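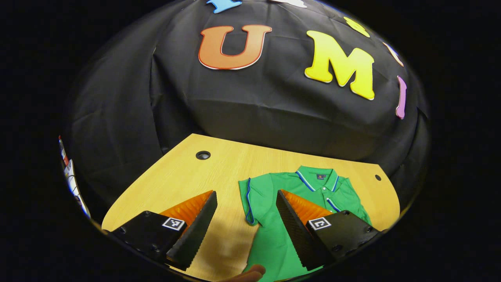 April, afternoon. Third pass through the draft collection rules, and I still don't believe half of them. Feven Adugna wants comments from everybody who handles the grippers before the draft goes to Narnico, so mine are going in here first where I can be rude about it. Rule one says the workspace shall be "free of irrelevant visual content." Fine words. The shirt-folding station has cut-out letters stuck on the backdrop, an orange U and a yellow M big enough to read across the room, and under a strict reading every fold done there is out of order. Are they irrelevant? To the shirt, yes. To a policy that will later have to fold shirts in somebody's actual house, with a calendar and a kid's drawing on the wall, I would say they are the most relevant thing on the table. Bushra Swati disagrees and says clutter should be planned or it shouldn't be there. She may be right, but then the rule should say "planned" and give us a way to plan it.

Rule two, starting state. The draft wants each garment "presented flat and in a neutral pose." I asked what neutral is for a polo and got three answers from two people. Take the green one: front up, collar to the back of the table, one sleeve out flat and the other already turned in across the chest. Is that a start, a middle, or a bad start? Under the draft you could log it as any of those. Jagadeesh Pinto's proposal is to drop "neutral" and have the operator pick from a list of named states (flat, one sleeve in, both sleeves in, half folded, heap). I like that more than anything in the draft, with the warning that lists like this grow. We had one for towels at Pirkinel that began with 4 entries and ended with 11, and people picked "other" all day.

Rule three, hands. "The operator's hands shall not enter the work area while recording." Who wrote this? With a hand-held tool there is a person on the end of it, and fingers get in at the bottom of the view. What matters is whether a bare hand touches the cloth. A fingertip near a hem and a fingertip pulling a hem are different events and the draft treats them as one. My wording, for what it's worth:

"Bare hands shall not move the garment between the start mark and the end mark. If this happens, flag the episode and keep it."

Flag and keep, please. The draft says discard. Every time we've had a discard rule, people quietly stop noticing the thing they would have to discard for. I have done it myself.

Rule four, tags. Both finger tags to be readable "at all times." Can't be met. Close the fingers on a thick fold and the cloth comes up over the plates. I'd accept readable at the start and at the end, with a limit on how long they can go missing in between. What limit? No idea, and I don't trust anyone who gives me a number before we've measured it. Ibsa Abdella has offered to pull tag dropouts from the older towel sessions. Until he does, leave a blank in the rule. A blank is at least visible. A made-up figure gets copied into the next document and the one after.

Rule five, finger inspection. Wants a wipe-down and a look at the ridges before every session, signed. I'm for the inspection and against the signature. At Tronddale we had a sheet with a column for initials, and Hagos Gidey once found it filled in through the end of the week, ahead of time. All that sheet ever proved was that we owned a pen. If we want evidence, take a short clip of the fingers opening and closing over bare table at the top of each session and store it with the rest. Costs a few seconds and you can go back to it when the grip data look funny.

Rule six, shadows. Draft says "uniform lighting without shadows." There is a soft brown patch on the wood between the fingers and there will be one wherever an arm and a tool are held over a table under a ceiling light. Strike the rule, or change it to "do not move the lamps during a session," which I could support.

Small stuff:
"Garment" and "item" are both used. Pick one.
Section on cable grommets says to cover them. Why? They've been in the Birhane data from day one and no one has shown me a failure that traces back to them. Ask Feven where this came from.
Appendix lists 2 operators per station. We have one, on a good day.

Talked rule three over with Jagadeesh at 4:30. He thinks flag and keep will leave us with a pile of flagged episodes that no one goes through. Possible. I told him a pile we can count is better than a hole we can't, and he said to put that in writing, so it's in writing.

To do: send the wording for rule three to Feven. Get the state list from Jagadeesh and try it on 11 folds before arguing for it. Ask Bushra what she would accept as a planned backdrop, and leave the letters up until she answers.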